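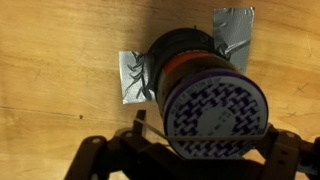

Tabletop, scratches and all.

Getting the funeral stuff done at home: tips from the Nindard tea ladies and others

Put this up in a hurry as three families have asked since May. Mostly from doing Mum's, plus what people rang in with. Add your own, I'll get to them.

WRITING THE NOTICE
Dates first. Born, married, schools, jobs, moved where. Bullet points on the back of an envelope will do. Do not try for nice sentences on night one.
Ring the oldest cousin before you write anything down as fact. We had Mum starting at the Idholm cannery two years early and heard about it at the wake.
Maiden names in. People search by them.
Nicknames in too. Half the town only knew Dad as Blue.
Check how the paper charges, some do it by the line, some by the word. Ours was cheaper at 100 words so we wrote to that and put the long version in the order of service.
Read it aloud to somebody who wasn't there for the arguing.
Grandkids in age order, saves grief. Check every spelling with the parents, even the ones your sure of.

PHOTOS
Pick them sitting down, with a cuppa, and set a time to stop. We were still going at 1 am.
Stuck in a sticky-page album? Dental floss, slide it behind slowly, corner to corner. If it won't budge leave it and photograph the whole page by the window. No flash, it bounces off the plastic.
Pencil on the back, soft, up near the edge. Biro comes through.
Photos off other people: into a named envelope the minute they arrive. Huia Pearce got a shoebox of hers back from the Ngata side four years later.
Low-tack tape on the display board, never Blu Tack on the old matte ones. Greasy marks.

CATERING AT THE HOUSE
Sandwiches: butter right to the edges or they go soggy. Damp tea towel over, cling wrap over that, fridge. Egg ones last.
Masking tape on the bottom of every borrowed plate with the owner's name. Use masking, the clear stuff bakes on in the dishwasher and then you've got goo. (Goo comes off with eucalyptus oil.)
Fill 2 thermoses before you leave for the service. Urn takes forever and everyone walks in at once.
Say yes when asked if they can bring something and say what. Otherwise it's lasagne. Merle Whitcombe counts on milk and ice, always short.
Kids' table outside if it's dry.

FLOWERS AFTER
Cut the foam ones out of the arrangement, trim stems on a slant, clean vase, fresh water every second day.
Lilies: pinch the orange bits out before they drop. If pollen gets on the good tablecloth don't wet it, lift it with sticky tape.
Cards off the flowers straight away and write on the back what they were. You will not remember for the thankyous.

PAPERS
One folder. Everything. Certificate, invoices, the celebrant's number.
Get more certified copies of the death certificate than you think. Banks want to see one, super wants one, and Vumgate Water sent ours back and asked for it agian.
Keep the phone plan going a couple of months, codes get texted to it.
Don't chuck handwritten recipe cards with the bills. Hemi Ellery went through the recycling at night for his nan's ginger fluff.

CLOTHES
No rush on these. Check all pockets, coats especially.
Musty wool: hang outside in the shade for a day, then bicarb in an open dish in the wardrobe.

More on headstone cleaning when I get a minute. Short version, plain water and a soft brush, no bleach.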